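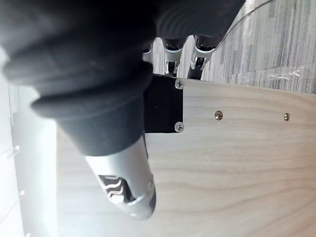

The first thing Valentyna Stelmakh tells visitors at Skikuvden is to leave their coats on. The heating in the shared workshop is slow, and by the time it catches up everyone is too wrapped up in the robot to care.

She and four other members have spent 11 months on Bedo, a two-legged machine with two working arms and a pair of hands that get most of the attention (and most of the swearing). The goal sounds modest: open a wooden cabinet, take hold of a box, put it somewhere else. Try writing that down as instructions for something that has never felt a hinge, and you begin to see where the evenings go!

The hands are the part I fell for. Each finger has metal joints so small you want to lean in with a magnifier, and the black covering over the hand was redone three times before it stopped bunching at the knuckles quite so badly. It still bunches. Tymofii Symonenko cut the latest version at his kitchen table, working from a paper pattern that now lives taped inside his toolbox.

Then there's the reach. A box on a shelf board looks like the easiest target in the world, but the arm has to come up past the cabinet door, and the legs have to hold everything steady while the weight shifts. The group has logged 208 attempts since February, with notes on every one.

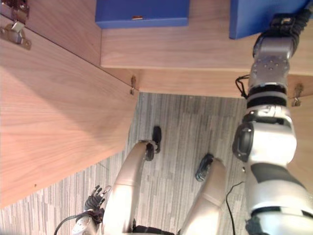
Alistair Guthrie thinks the legs are a mistake. Put it on wheels, he told me, and you'd have been moving boxes by spring. He has made the same case at most meetings, and he still turns up to tighten bolts until closing time.

Valentyna's answer is that wheels would have taught them half as much, and she may be right. Balance problems sent them back to the hip joints, the hip joints sent them back to the wiring, and the wiring got so much tidier that a fault which used to take a whole evening to trace now takes 20 minutes.
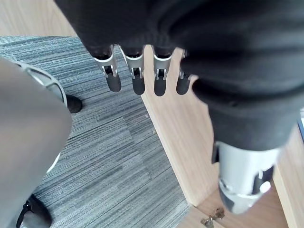

Fingertips have been the latest obsession. Too smooth and a box slides, too grippy and the hand won't let go cleanly. Guangming Cui keeps a tray of 24 rejected tips, all labeled, and will happily talk you through any of them. Next on the list is the cabinet door, starting from nearly closed.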